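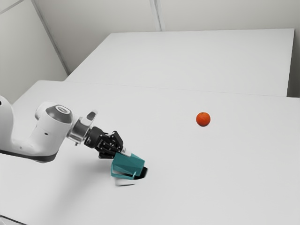
I've had three months with the Junik simulator now, on and off since August, and a few people have asked whether it's worth paying for. Short answer: yes if you already own an arm and want to stop tying it up, probably no if you're hoping it will teach you robotics from scratch. The longer answer follows.

Junik is sold by Dawber, a small outfit that also does training days and repairs. You get a desktop program, a set of ready-made rooms, a library of arms and grippers, and a scripting window where you write the moves. You build a task, press run, and the thing plays out on your screen. You can let it run overnight and look at the results in the morning. That's the whole idea. There is a physical kit as well, called the Nosell, with a fixed-height table and a gripper mount meant to match one of the simulated rooms. I don't have that and can't say much about it.

Our shop in Clivstead does short-run packing for other businesses. We have one real arm. It earns its keep during the day, so the only time I could try out new routines was after everyone had gone home, and I was getting tired of that. I also managed to drive the gripper into the bench twice last year. Neither was a disaster, but new fingers cost money and the wait for them cost more.

Getting it installed

The download is large and the installer is fussy about graphics drivers. On my desktop it went in with no trouble. On the laptop it crashed at the license screen until I updated everything I could think of to update. I never did find out which update fixed it.

The license is tied to one computer at a time. You can move it, but you have to sign out on the first machine before you sign in on the second, and if you forget, you have to email Dawber. I forgot. Jade Holroyd in their support team had it sorted the same afternoon and sent me a link to a page on moving licenses that I hadn't been able to find with the search box. The help pages are decent once you're on the right one. Finding the right one is another matter.

Price is $2,629 for the first year. That includes updates and email support but no phone support. Renewal is cheaper, though the site doesn't list it and I had to ask. I don't love that.

The basic room

Most of my time has been spent in the plainest room they ship. White walls, white tables, one arm, and whatever objects you decide to put in. I started with the orange ball from the library and nothing else, and I'd suggest anyone new do the same. It's small and rounded, which makes it a fair stand-in for a lot of the things we handle, and it shows up well against all that white. I tried a gray block early on and kept losing track of it on the screen.

The first job was simply to reach down and pick it up. I had a working script in an evening, most of it copied from the tutorial. Then I began moving the starting point of the ball between runs, which is what you really need to do if you want to learn anything. My script fell apart almost at once. It was fine when the ball was close in and poor when the ball was farther out, and the fault was mine. I'd set the wrist angle once and never let it change.

That lesson would have taken me a week of late evenings on the real arm. In Junik it took a night of unattended runs and a cup of coffee the next morning while I went through the failures.

What it does well

Resetting. On a real bench, every failed attempt means walking over and putting the thing back. In here you press one key, or set it to reset by itself. It sounds like a small point but it changed how I work. I'm much more willing to try a bad idea.

Collision warnings are good too. You can set how close the fingertips may come to the tabletop before the program stops the run and tells you the joint angles at that moment. I keep the limit tight when I'm writing something new and loosen it later. The log is plain text, and I can read it without a manual.

The camera controls are simple. You can put a view where you like, save it, and come back to it. I keep one low and near the arm, looking across the table, which is roughly where I'd put my own head if I were doing this for real and being careless.

You can also swap the finger covers for different shapes and colors. I thought the colors were a gimmick. They do help when you're skimming through a lot of saved stills and want to find the end of the gripper fast, so I've come around on that.

What it does less well

Contact. When the fingers close on something, the physics is good enough to tell you whether you've lined up properly. It isn't good enough to tell you how hard to squeeze. I had a grip setting that worked every time on the screen and let go of things on our real arm as soon as it sped up. Jamie Stockdale, who does the training days for Dawber, told me to treat grip force as something you always tune on the hardware. Fair enough, but I'd like to see that said on the product page.

Soft items are barely supported. There's a bag in the library and it behaves like a cushion full of sand. A good part of our work is bagged, so that's a real gap for me. Dawber say they're working on it. They didn't give a date.

The lighting is very even and very clean. If you're planning to use a camera to find objects, be careful. A routine that finds a bright ball on a white table under perfect light has not been tested much. You can add glare and shadows in the settings, but each one is a separate slider, buried two menus down, and the settings don't carry over from room to room. I've ended up keeping a note of my numbers in a paper notebook.

It also eats memory. With one arm and one or two objects it's quick. Put 15 objects on the table and my desktop slows to the point where I go and do something else. There's a low-detail mode which helps, at the price of some odd-looking shapes.

Moving a script to the real arm

This was the part I cared about most. Junik exports to a file our controller will accept, with a little editing at the top to set the speed limit and the home position. The first routine I moved over needed its heights corrected, as our bench isn't quite level and the one on the screen is. After that it ran. I stood next to the stop button for the whole first hour, and I'd do the same again.

Of the routines I've moved across so far, all of them needed some work on the real bench. None needed starting over. I would call that a good result for the money.

Who should buy it

If you have an arm that's busy all day and someone on staff who can write simple scripts, I think it pays for itself in the first year. If you're a school or a club, ask about the teaching license before you pay full price, as I'm told there is one. If your work is mostly bags, cloth or anything floppy, I'd hold off.

Dawber offer a 3-week trial with saving and export switched off. Use the ball, use the plain room, and move things around between runs. You'll know by the end of it.

I've renewed nothing yet, as my year has a good while to run. I'm partway through a script that hands items off from the near table to the one at the back, and it's going slowly. The arm can reach, but it gets there with the elbow in an awkward place and I haven't worked out how to tell it not to. If anyone has dealt with that in Junik, leave a comment. I'd like to know which setting I'm missing.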